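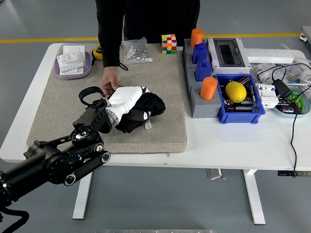 Evening hours are back at the Venside career center, and I got the news straight from Denise Horrocks while I was standing at her desk trying to fix a typo in my own resume. (It was in my phone number. Please check yours!)

Starting in December the center will stay open until 8 p.m. on its late nights, and you can walk in without booking for the first hour. After that it's appointments only, same as during the day. If you work afternoons, like I do, you know why I'm so happy. Last semester the only open slots I ever saw were at 10:30 in the morning, right in the middle of my lab.

Denise runs the front office and she told me the change came out of the fall survey. The center got 2,914 resumes through its upload page last year, and a whole lot of those came in after dinner, when there was no one on hand to look at them. People waited days for comments and sometimes the posting had closed by then. "I'd open the inbox in the morning and it was all from eleven at night," she said. "So we're going to meet people a little closer to when they're doing the work."

The other piece of news is the paid internship list, and it's a good one this time. There are 136 openings for spring, all of them paid, and all of them checked by the office before they went up. I scrolled through the whole thing on my phone on the bus and missed my stop. Dostora wants people for its shipping desk and its customer help team, and you don't need any experience for the help team, just a class schedule that leaves you two free afternoons. Hyun is looking for design students again. Korkasis has openings in payroll and in its test kitchen, which I didn't know it had, and I'm a food science major, so guess where my application is going.

A few things I asked about, in case you were going to ask too:

You can apply to as many as you like, but the office will only send its recommendation note for two of them. Pick those before you come in. Denise says most of the appointment gets eaten up by people deciding at the table.

First-year students are allowed to apply. Some of the listings say "juniors preferred" and she told me to ignore that and go for it if the rest fits, though the ones that say "required" mean it.

If you're graduating in spring you can still use the center for a full year afterward. You keep your login, and evening walk-in time is open to you as well. My roommate thought it all shut off at graduation and she's been rushing around for weeks.

Practice interviews are part of the evening schedule too, but those do need a booking. They run half an hour, and you can ask for a phone version if that's what your employer is doing. I did one last year and talked so fast that we finished in twelve minutes, which left plenty of time for feedback, ha. I got a lot out of it anyway. The best tip was to write down the name of the person I'd be talking to and keep it in front of me, and I've done that for every call since.

Bring a printed copy of your resume if you can, or have the file ready on your laptop. The printer in the hallway is working again, but it only takes campus cards, and there's usually a line at it once the late classes let out.

The spring list is already up on the center's page under "Paid Openings," and new ones get added as the office clears them. Evening appointments can be booked from the same page. I've got mine for the first week, with a resume that finally has the right phone number on it.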